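Why Does Your T-Shirt Wrinkle?
Pitley Pages for Curious Kids

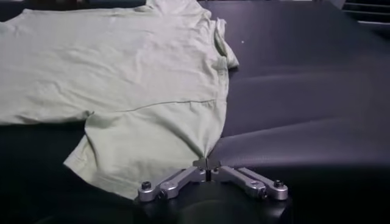
A pale green T-shirt with plenty of wrinkles.

You put on a smooth shirt in the morning. You sit in a chair, lean on a desk, and lie on the floor to look for a pencil. By lunch the shirt looks as if it slept in a suitcase. Grown-ups will ask what you did to it. You can tell them it was hydrogen bonds, and see how far that gets you.

What is a T-shirt made of?

Many T-shirts are made of cotton, and cotton comes from a plant. When the seed pods burst open, they are stuffed with white fluff. The fluff is there to help the seeds travel. People took one look at it and thought: underwear.

Each bit of fluff is a fiber, much thinner than a hair on your head. Machines twist the fibers into yarn, and other machines loop the yarn into cloth. Pull gently on the hem of a T-shirt and look closely. Those tiny V shapes are the loops. The cloth is knitted, like a sweater, only with very skinny yarn. Jeans are woven instead, with threads going over and under each other, and that's why jeans don't stretch the same way (and why nobody does cartwheels in new ones).

So where do wrinkles come from?

Cotton is mostly cellulose, the same stuff that helps make plants stiff enough to stand up. Cellulose is built from very long chains, far too small to see. The chains lie side by side and cling to each other with weak little links called hydrogen bonds. One link is feeble. A whole shirt's worth of them is stubborn.

Now add water. Water squeezes in between the chains and loosens the links, so the chains can slide around. When the water leaves, the links form again, wherever the chains happen to be. If the shirt was in a ball at the time, the shirt now believes it is a ball.

The water doesn't have to come from a washing machine. Damp air will do it. So will you, because people sweat a little all day long, even while doing nothing but reading about shirts.

How does an iron work?

An iron uses heat, weight, and usually steam. The heat and steam loosen the links. The weight presses the cloth flat. Then the cloth cools and dries, and the links lock up again with everything straight. It is wrinkling, done on purpose, in a nicer shape.

Polyester is a different story. It's a kind of plastic and soaks up very little water, so it doesn't crease as easily as cotton. It can also melt if the iron is too hot, which is a bad way to find out what your soccer shirt is made of. Leave the ironing to an adult.

Try it yourself

You need: two cotton handkerchiefs, a spray bottle of water, and two rubber bands.

Leave one handkerchief dry. Spray the other until it is damp all over.
Scrunch each one into a tight ball and put a rubber band around it.
Wait until the damp one has dried. Overnight is best. Staring does not speed it up.
Take off the rubber bands and open both of them out.

Which one has the sharper creases? Now spray the more crumpled one again, smooth it flat with your hands on a towel, and let it dry. You have just ironed something without an iron. Try not to let anyone at home find out, or you may be given more.

Words to know

Fiber: a long, thin strand that can be made into yarn.
Cellulose: the material that makes up most of a cotton fiber.
Hydrogen bond: a weak link that helps hold cellulose chains together.
Knit: cloth made from loops of yarn.

Next in this series: Where Does Lint Come From?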